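**Jalia lädt zum Herbstferienprogramm für alle, denen daheim die Decke auf den Kopf fällt**

11. Oktober 2022 – Wer Kinder hat, kennt diese Vormittage im Oktober: zu kühl fürs Freibad, zum Rodeln viel zu früh, und bis zum Mittagessen dauert es noch eine halbe Ewigkeit. Der Freizeitverein Jalia öffnet deshalb auch in diesem Herbst wieder sein Haus und freut sich auf alle zwischen acht und 16 Jahren, die Lust auf Gesellschaft haben!

Auf dem Plan stehen 42 Angebote, vom Drachenbau über Brettspielrunden bis zur Nachtwanderung am Valtava-Weiher (bitte feste Schuhe mitbringen, der Uferweg ist nach Regen recht matschig). Neu dabei ist das Geländespiel »Darkport«, bei dem zwei Mannschaften im Wald nach einem versunkenen Hafen suchen.

»Ich habe als Kind meine schönsten Ferientage mit Leuten verbracht, die ich morgens noch gar nicht kannte«, erzählt Programmleiterin Tiina Lappalainen. »Und wenn jemand lieber drinnen am Tisch sitzt und zeichnet, ist das genauso recht.«

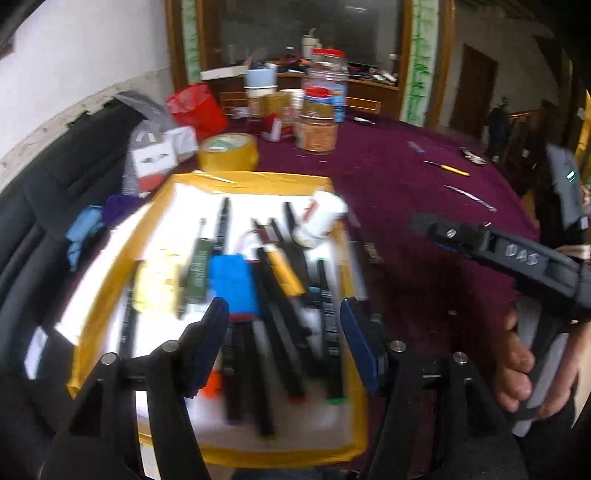
Die Teilnahme kostet 20 Euro pro Woche, Geschwister zahlen die Hälfte. Das Mittagessen ist inbegriffen und kommt wie im Vorjahr von der Bäckerei Angelovski, deren Kürbissuppe inzwischen auch bei den Eltern ihre Anhänger hat.

Anmeldungen nimmt das Büro von Jalia persönlich oder telefonisch entgegen. Für die Nachtwanderung brauchen wir zusätzlich eine schriftliche Erlaubnis der Eltern, das Formular liegt am Eingang aus.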